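The hard part is tidying up

Ask people what they would like a robot for and hardly anyone says welding. They say the washing-up, the laundry, and the stuff that builds up on the kitchen table.

Machines have been welding for decades. The kitchen table is another matter, and a small firm called Flisell has spent the time since January on little else. Its two-armed robot, Zetell, is asked to pick up ordinary items and put them where they belong. On a good run it clears five things. Kjell Strand, who runs the trials, says a good run is still not something he would promise a visitor.

"A box is easy," he says. "It stands up, it has sides, you close the hand on it. Anything flat is a nuisance."
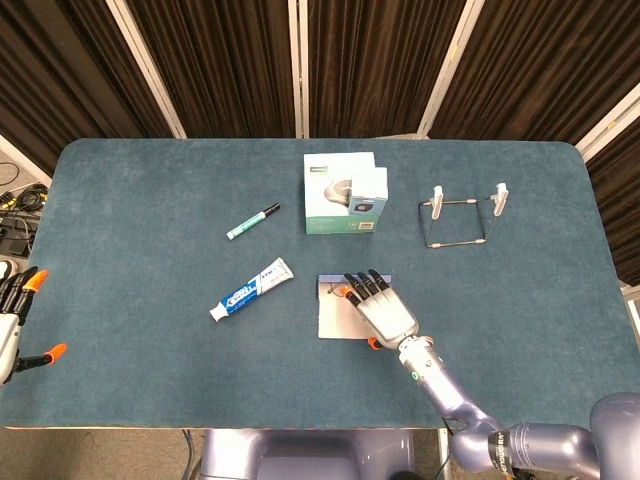 The right hand on a small flat card, with a marker pen, a tube of toothpaste and a boxed product also on the mat.

A person deals with a card without thinking. You slide it to the edge of the table, or get a fingernail under it. Strand's team has tried both methods. Sliding works more often, but it needs a clear path to the edge, and real tables seldom offer one.

Toothpaste brings its own trouble. A full tube and a nearly empty one look much alike, yet they behave differently when squeezed.

Shops and warehouses have the same problem on a larger scale. Wendell Lyons manages a stockroom for Dudek, a chemist's supplier with 700 product lines. He looked at two picking systems last year and bought neither. "They were fine with cartons," he says. "We send out a lot of tubes and sachets. My staff would have been following it about."

Chi-keung Poon, an engineer who advises firms like his, thinks sorting small packaged goods will be routine work for machines in three years. Homes, she says, will take a good deal longer, and she won't put a figure on it.

Strand still clears his own table by hand.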